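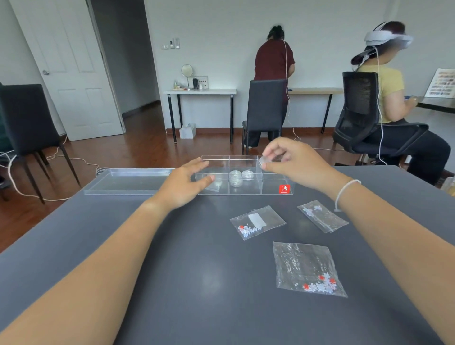 Gunvor Backlund holds that a gripper should never be judged before the same task has been timed with bare hands, and that most published comparisons skip this step.

Chapter 4. Comparing End Effectors on Small Parts

Print this chapter | E-mail this chapter

4.1 The hand as baseline

Small, clear parts are a hard case for both fingers and cameras. A round lid is held by its rim. A resealable bag changes shape when touched. Beads gather along the lowest edge of the bag and shift its weight. A divided acrylic organizer adds walls that limit the approach of a wide jaw.

The trials in this chapter use two grippers, the Plelley and the Ralari, on the same arm and the same Vik controller. Each was given 80 attempts per part. Haberkorn's hand baseline used 13 parts and is repeated here without change.

An attempt counts as a success when the part rests in the correct compartment and the jaw has cleared the wall. Dropped parts are logged – they are not retried. Lids and bags are scored separately, for reasons given in Section 4.3.

179 shares | 13 comments

Contact | Copyright Flollora | Back to top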